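Home > Money and Paperwork > Medical bills

Is it worth paying a company to negotiate a hospital bill?

Maribel Arboleda

I had my gallbladder out in June at the hospital in Clamstead. Before the operation I was given a written estimate that put my share at 1,700 dollars, and I set that much aside and thought I was being very grown up. The bill says 3,000. It's one page. It has my name, a total, a due date and a line that says "surgical services and supplies." That is the whole explanation.

I called the hospital and was told the estimate is "only an estimate." I called my insurance (Wasska, through my job) and was told the claim was "processed correctly." Each of them suggested I call the other. While I was on hold with the hospital a recording kept telling me about Fenum, which is a card you can put medical bills on and pay off over time. The woman I finally reached brought it up too, before she had even found my account.

Then a coworker told me about Cusi. You upload the bill and they argue with the hospital for you, and they keep a percentage of whatever they save you, plus a 117 dollar sign-up fee. The website is all smiling people at kitchen tables and I can't find one plain sentence about what they do. The reviews are all five stars and all sound like the same person wrote them.

I'm not refusing to pay. If I owe it, I owe it. But I don't see how a number can nearly double with no one able to say why. Has anyone used one of these companies and come out ahead? And is the payment card a bad idea, or am I just being suspicious of everything now? 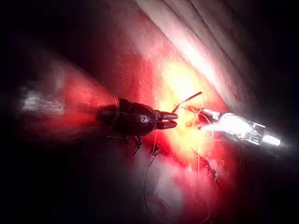
tollbooth_ray

Don't pay the sign-up fee. If they were confident they could save you money they'd live off the percentage. I'd walk away from any outfit that wants cash up front to look at a one-page bill.

Also don't pay the hospital yet. What you have is a summary. Call and ask for the itemized bill with the procedure codes on it. Say "itemized" or they'll mail you the same page again.

I had my hernia done a few years ago and the itemized version had a second night in the room. I went home the same afternoon. I don't say it was on purpose, but it wasn't in my favor either.

DeniseM_retired

I worked in billing for a long time, at a different hospital, so take this for what it's worth. Ray is right about the itemized bill and right to leave that fee alone. I'd go a bit further, and I'd also slow down before deciding anyone is cheating you.

Start with three pieces of paper: the estimate, the itemized bill, and the explanation of benefits from Wasska. The last one is the one people throw away. It usually has "this is not a bill" printed across it and that's exactly how it gets treated. Find the line for patient responsibility. If that figure matches what the hospital wants, your argument is with the insurer or with the estimate. If it's lower than what the hospital wants, your argument is with the hospital, and it's a much easier one.

"Processed correctly" means very little, by the way. It means the claim went through the system and came out the other end. Ask instead what was applied to your deductible, what was applied to coinsurance, and whether any provider was processed as out of network. The surgeon, the anesthesia group and the pathology lab can each bill under their own name, and it's common for an estimate to cover the facility alone. 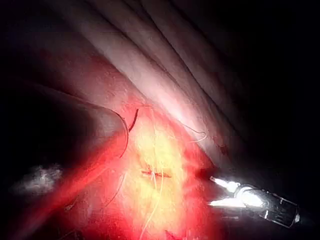
Once you have the papers, go line by line with a pencil. Look for the same code twice on the same date, time in the operating room that is longer than what your records say, and medication you were never given. You can ask the records department for your operative report and the anesthesia record, both of which have times on them. Some places charge for copies, so try the patient portal first.

If something doesn't match, put it in writing. One page, dated, with the line you dispute and the reason. Ask them to hold the account while it's reviewed, and ask for that in writing too. Phone calls are fine for finding out who to write to. I saw a lot of accounts with a note that said "patient called, upset" and nothing else, and that note never helped a single one of them.

About Cusi, I've never dealt with them and I can't tell you they're crooks. What companies like that did in my day was make the same calls you'd make. Sometimes they got a discount the patient could have had by asking for it. Read what counts as "savings" in their agreement. If the hospital was going to correct a duplicate charge anyway, do they take a cut of the correction? I'd want that answered before I uploaded anything with my birth date on it.

On the card, wait. The moment you put the balance on it, the hospital has been paid and you've lost most of your reason for anyone to call you back. Plenty of hospitals will set up a plan directly with no interest if you ask twice. Ask about financial assistance as well, even if you think you earn too much. The cutoffs are sometimes higher than people assume, and the application should be on their website, though you may have to dig.

The estimate itself could matter less than you hope. The rules that let you dispute a bill for running over the estimate are mainly for people who weren't using insurance. I'd still attach a copy to your letter.

pk_hollis

I used one of those services (different name) for my dad's knee. They got some money off, then took their piece, and it came out close to what the hospital had already offered him if he paid in full. So I guess it saved him some phone calls. He hates the phone, so he was happy. I thought it was a racket.

Maribel Arboleda

Thank you all. I asked for the itemized bill and the first person told me I already had it. The second person said it takes ten business days. I found the explanation of benefits in the recycling and there's an assistant surgeon on it I've never heard of, so that goes in the letter. Holding off on both Cusi and the card for now. Denise, does the letter go to billing or to patient relations?

DeniseM_retired

Billing, with a copy to patient relations. Ask Wasska about the assistant surgeon first and write down the reference number for the call.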